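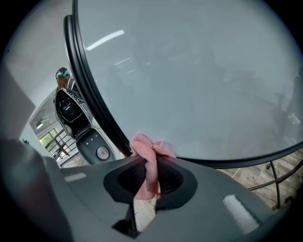

Pink knitted cloth, waffle or mesh weave.

May, 4:10 pm. Press detention log, import and dedupe

Second pass over the Urncombe batch. 183 records in, 79 of them flagged by the matcher as possible repeats. Most flags come from name spelling: the same reporter under a French and an English transliteration, same outlet, arrest dates one day apart. Set the date window to two days and left the name threshold alone.

Houda Ezzat read 50 of the flagged pairs by hand. 8 were different people. In each of those the outlet field was blank, so the matcher had only name and town to go on. Changed the rule: blank outlet goes to manual review, no auto-merge.

Status field is still a mess. "Held", "in custody" and "charged" were used for the same thing by one contributor and for different things by another. Went back to three values - detained, charged, released - with the original wording kept in the notes column.

Sekinari feed: timestamps are in local time with no offset. Arrests reported after midnight land on the wrong day. Fixed on import, old rows not corrected yet.

Open:
Rerun the matcher on the Wotthorpe rows.
Ask Virág for source links on the home searches. Two rows cite a deleted post and have no archive copy.
Export stays locked until Houda signs off on the merges.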